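Setting Up Laundry Jobs for Young Children

Household jobs are easier to teach when the work area is arranged before the child arrives in it. Most of the complaints that reach this page concern children of four to seven who start a job, get halfway, and walk off or melt down. In many cases the job has too many steps, or one step needs an adult's reach or grip. The notes below cover laundry only.

Sorting. Use two bins, one light and one dark. Tape a sock of the matching shade to the rim of each. A third bin for towels can be added after a month or so. Limit the first sessions to 12 items, handed over in a small basket. A full family hamper takes too long at this age and the last part of it ends up on the floor.

Pockets. Teach pocket checking as a separate job, done before sorting. The child turns each pocket out and leaves it out. Keep a jar with a lid for coins, buttons and small toys. Tissues go straight in the trash.

Measuring. Detergent stays with the adult, on a high shelf or in a locked cabinet. This applies to pods without exception, and to liquid as well. A child who wants to pour can practice at the sink with plain water and a 500 ml pitcher.
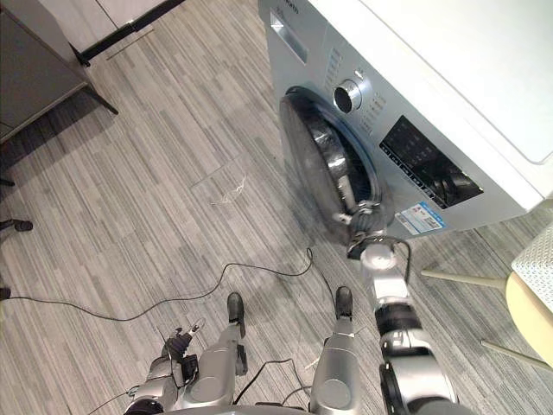
Loading is the job children ask for most, and it is the one that needs the firmest rules. The child loads only while an adult is in the room. Nothing alive goes in the drum, and neither do heads or feet. Hand items over one at a time and have the child name each one -- this slows the work down enough that small socks do not get lost in the door seal. On a front loader with a round door, show the child how to hold the rim low down and keep fingers off the latch side while it closes. The adult does the final push and checks the latch. When the load is out, close the door or lock the laundry room, following the manual on how the drum should be aired.

Matching. Socks are paired on a bed or a rug, never on top of the machine. Start with five pairs that look clearly different. Set a kitchen timer for 20 minutes at most and stop when it rings, even if socks remain.

Folding. Washcloths first, then dish towels, then pillowcases. Accept a crooked fold. Refolding in front of the child tends to end the arrangement -- do it later if it must be done.

Putting away. Label drawers with a drawing on masking tape at the child's eye level. Replace the tape when it curls.

Zodwa Van der Merwe wrote in April to ask about payment. Our practice is to leave routine jobs unpaid and keep a short list of extra ones, such as wiping baseboards, that earn a small fixed amount.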